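Category: Business & Community | 6 comments

Keeping Old Records Within Reach

Stidico, a records office serving small museums, has spent four years moving member archives out of paper storage. Its director spoke with us about the work.

"Most members came to us with boxes and no index," the director said. "We began with the index."

The office now holds files for about 50 museums - the largest of them in Drilo.
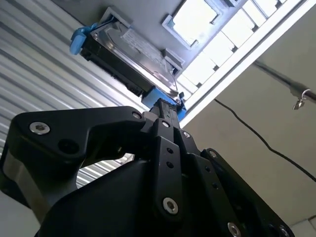
A 3.5-inch hard disk drive.

Each collection is kept in three copies, one of them at the Tjoa branch. Staff review the catalog every August.

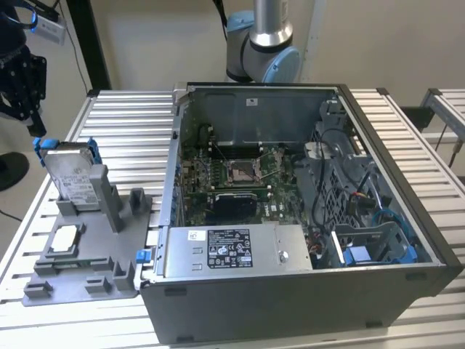
The director considers training the harder task. "A museum may have one part-time clerk. Our handbook, Pukano, was written for that person."

A revised handbook is in preparation. Members may send corrections to the office in writing.

We use cookies to improve your visit. Accept | Settings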